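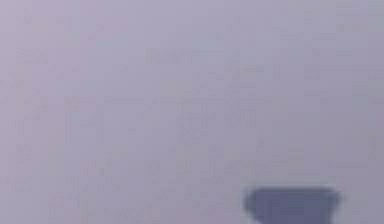 How do you teach a robot a job without writing any code? You steer it through the job yourself, over and over, and let it learn from the recordings.

Jun 19, 2019 | By Telma Jara
2 min read

Search this site Type and press enter

I spent a morning at Pladden's shop in Alton trying to teach a robot to put a lid on a jar, and I was so bad at it! The company has started running what it calls teaching sessions, where people who have never touched a robot sit down with a hand controller and drive the arm from a screen. Mine was a practice round in the simulator, so everything I saw was computer-made, and what I mostly saw on my screen was a big hazy stretch of lavender-gray with one dark, blurry shape poking up at the bottom. You learn to steer by that kind of thing faster than you'd think.

Gervasio Navarrete runs the sessions. He told me to slow down, then told me again (I was yanking the controller like it was a stuck drawer). Every try gets saved, the clumsy ones too, and at the end you mark which ones you'd want the robot to copy. I did 10 tries and kept two.

The other way to do it is by hand. You grab the real arm, switch it to its loose mode and walk it through the motion while it records the joints. Yamila Insaurralde, who has done both for Pladden, likes that better for wiping and pouring. "Your wrist already knows it," she said. For lids she goes back to the controller, mainly so her own arm isn't in the way of the camera.

All the recordings go into a program called Drikamard, which Leandro Salinas has been building with one other engineer. He wants the next version ready in October, and he'd like it to ask for help when it gets stuck, so a person can take over the controls for a few seconds and hand them back. I asked if my two keepers would make the cut and he said he'd have to look at them first. Fair enough.

Sessions are free and last two hours, with room for 10 people. Sign up at the front desk in Alton and bring your glasses if you use them, I spent half of mine squinting.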